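Search this site Search Go
Home Issues Authors Contact
9 minute read

3. Where the heat goes: small kitchens in Naltham

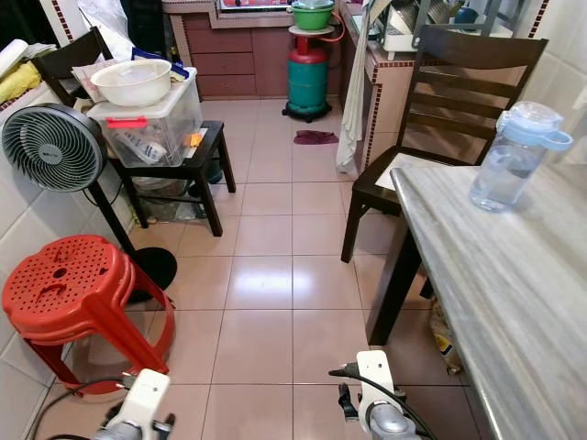 I should say at the start of this section that I never meant to write about kitchens. The plan Rania Sleiman and I drew up was about bedrooms, because everybody complains about bedrooms in August, and we had our loggers set up on wardrobes and windowsills all over Naltham before we'd thought about anything else. Then the first household on Jilville Road asked why we weren't measuring the room where she spent her whole day, and I didn't have a good answer for her.

So we moved 7 of the loggers. The kitchens in these terraces are long and thin, tiled underfoot and often up the walls as well, and people keep far more in them than food and pans (Figure 3). Storage boxes, stools, bags, papers, a pedestal fan if they've got one. I found the fans the most interesting part! We had asked about them in the survey, but only as a yes or no, and that was a daft way to ask. People carry them from room to room, point them at walls, point them at the dog. One man ran his all night in the kitchen with the bedroom door open – he swore by it, and his readings were no worse than next door's.

Figure 3. A narrow tiled kitchen with a pedestal fan and stored household goods.

We ended up with 1094 usable hourly readings out of 1715. The missing ones are mostly my fault, as I'd set two of the loggers to the wrong interval and didn't notice until Rania came to draw the charts. We've left those out completely and haven't tried to fill the gaps. The Eze method, which we used for the bedrooms in section 2, would have let us guess at them, but I wasn't happy guessing in a room where somebody might put the oven on at any moment.

What we can say is fairly modest. Kitchens warmed up later in the day than bedrooms and were slower to cool off, and opening the back door after dark made more difference than anything people did in the afternoon. Whether that's down to the tiles, the cooking or the shape of the room, I can't tell from this lot. Rania thinks it's the cooking – I lean towards the shape, and we come back to the argument in section 4 with the Fodix floor plans.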